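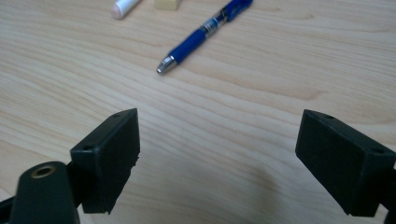
Pale tabletop with the grain running side to side.

HOME & WORKSHOP | People who make things

Print this page
E-mail this story

Floor Segers wants to talk about grain. Not price, not delivery times. Grain.

"People pick a table by the legs," she says. "Then they sit at it for years and look at the top."

She runs Grenlow, a two-person shop that makes and refinishes tabletops. Mornings are for sanding, so we talk over lunch, hers mostly uneaten. The phone goes twice. She lets it.

Blond wood is what she gets asked for most right now. Light, matte, nothing shiny. She is happy about that. "Gloss shows you the lamp. Matte shows you the wood." The wavy lines are what she looks for when she buys boards, long ones that bend a little and keep going. Where they bunch up close together she tends to put that side toward the window. Customers dont always notice. Some do, and turn the table around.

"One man turned it back and then turned it again. I said fine, it's your kitchen."

Does she ever try to even out the color? "No. I did at first. I was matching everything, every stripe. Looked like wallpaper." Now she leaves the quiet parts quiet.

Care, then. The question she gets every week. Damp cloth, wipe with the grain, dry it after. Up to 168 hours before anything heavy goes on a fresh finish, and she would like people to beleive her on this one. "They wait a night. They put the fruit bowl down. Then I get the call about the ring."

And scratches? She shrugs. Small ones she leaves alone. Deeper ones come back to the shop, a light sand and 2 thin coats. Thin, she says again, and makes me write it down.

Her own table at home is one she got wrong, an early order that came back too narrow. She eats at it every day. "The top is lovely. You just can't pass anybody the salad."

Next is a long top for the Trustby reading room, due at the end of August. The boards are in. She hasn't decided which side faces up.

Filed under: Furniture, Wood, Interviews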